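Home | Shop | Shelving | Baskets | Delivery | Help | Basket (0)

Lurari open cubby shelf, white
Print this page | E-mail this page

The Lurari is a tall white shelving unit made up of open square compartments in three columns. It has no doors, no drawers and no back-to-front orientation to remember once it is built. People buy it for halls, pantries, playrooms and shop corners. It stands on the floor and should be placed against a wall.

The white Lurari, with fruit on some of its shelves and with nothing on them. 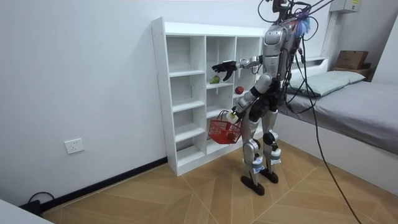
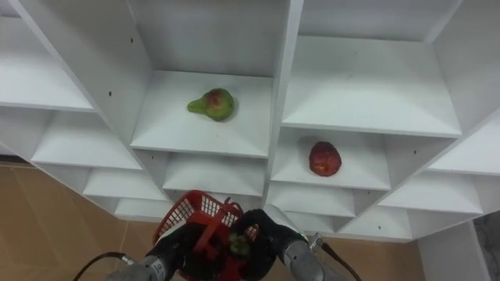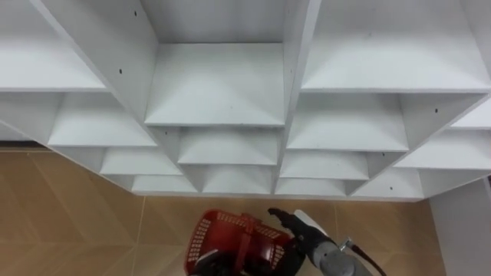

Karthik Howlader wrote to us in March to say that he had owned his for two winters before he stopped using it for shoes and moved it to the pantry, and that he wished he had done so sooner. Apples and pears keep better for him one layer deep on an open shelf than they did in a bowl, where the ones at the bottom went soft before anyone got to them. He asked whether the boards would mark. Our reply is under Care, further down.

What you get

The unit comes flat in 2 cartons. The first holds the side panels, the long uprights and the top and base. The second holds the shelf boards, the back panels, the fixings and the instruction sheet. The cartons are sometimes delivered separately, so please wait until you have both before you open either. If one has gone astray it is much easier for us to trace while the other is still sealed.

You will need a cross-head screwdriver, a tape measure and a spirit level. A rubber mallet helps with the dowels. Wall fixings are not supplied, as the right type depends on your wall.

Finish

White only. We did sell a grey version under the name Urel for a short time, and the boards from that one do not match the Lurari in thickness, so please don't order Urel spares for it. The finish is matt and the edges are white to match the faces. In a room with a single window the inside corners of the compartments look a shade greyer than the fronts.

Screw holes

We are asked about these more than anything else. The screw heads and holes in the uprights stay visible unless you cover them. A sheet of stick-on covers is packed with the fixings. Leave them off until the unit has been standing for a week or so and you have been round and tightened everything, then press them on. Extra sheets can be ordered from the spares list.

Putting it together

Allow a morning. Two people will find it far easier, mainly for the lifting at the end.

Build the unit lying on its back on a blanket or on the flattened cartons. Start with the base and the left-hand side panel. Fit the first upright, then all the shelf boards of the left column, and work across to the right. Do not fully tighten any screw until the last side panel is on. The boards need a little play to line up, and if the first column is done up hard the third will not close – we get several calls a month from people who have reached this point.

Check both diagonals with the tape before you tighten. They should be the same. If they differ, push gently on the longer corner and measure again.

Slide the back panels in before the top goes on. Then tighten, working from the middle outwards, and stand the unit up with one person at the top and one holding the base still.

Fixing to the wall

The unit is narrow from front to back for its height and must be fixed to the wall. The brackets go under the top board, one towards each end. If you have a skirting board, either cut the skirting to suit or pack out the brackets so that the unit stands upright and does not lean back.

On parquet, laminate or tiles, use the felt pads from the fixings bag under the base. On carpet leave them off. An uneven floor should be dealt with by packing under the base at the low side. Check with the level along the front edge and again from front to back.

Using the compartments

All the compartments are open at the front, and the boards are fixed. They can't be moved up or down after assembly, as they hold the uprights square.

For fruit and vegetables, lay things in a single layer with a gap between them. Pears roll less if they are put down on their sides. Onions are better kept away from fruit and we would give them the bottom row. Potatoes want the dark and are not suited to an open shelf at all.

For shoes, put a tray or a piece of lino in each compartment you use. Wet soles will get into the joint at the back of the shelf if left.

Books are fine. Put the heavy ones low down. Box files may or may not fit depending on the make, so please measure them against the drawing on the instruction sheet, which we can send by e-mail before you order.

Baskets

The Lurari is sold without baskets. A small one with a handle is useful for carrying things to and from the shelf, and an open mesh lets you see what you have left in it. Our own Hidis baskets are sold separately in several sizes. Check the height with the handle up if you mean to store it inside a compartment.

Care

Wipe with a damp cloth and dry straight away. A drop of washing-up liquid will do for most marks. Do not use scouring cream, which leaves shiny patches on the matt surface that cannot be put right.

As to Mr Howlader's question: sound fruit will not mark the boards. Fruit that has split or gone over will, if the juice is left to dry, so go through it every few days. Berries and beetroot should be on a plate. If a shelf board does become stained, it can be replaced without taking down the whole unit, although you will need to loosen the upright on one side.

Spares and orders

Shelf boards, back panels, covers and bags of fixings are all available singly. Quote part list 457 when you write, and say which column the piece is for, counting from the left as you face the unit. Fixings go by post. Boards go by carrier and take longer.

Returns are accepted in the original cartons, unbuilt. We can't take back a unit once it has been assembled, but a damaged part will be replaced if you tell us when you find it.

Print this page | E-mail this page

Comments (4)

Stamatopoulos
Built mine alone and would not do it again. Everything fitted, but standing it up was a struggle. The advice about leaving the screws slack should be printed in red on the sheet.

marrow_and_leek
Does anyone know if you can leave the back panels off? I want to run a lamp flex through one of the middle ones.

Stamatopoulos
I wouldn't. Mine swayed badly until the backs were in. I drilled a hole in one panel for a flex and it's been all right.

Jean P.
Ordered two spare shelves and they came well packed. Slightly brighter white than my old ones, which have had the sun on them. Can't see it from across the room. Covers for the screw holes stick better if you wipe the dust out first.

Back to Shelving | Next product | Top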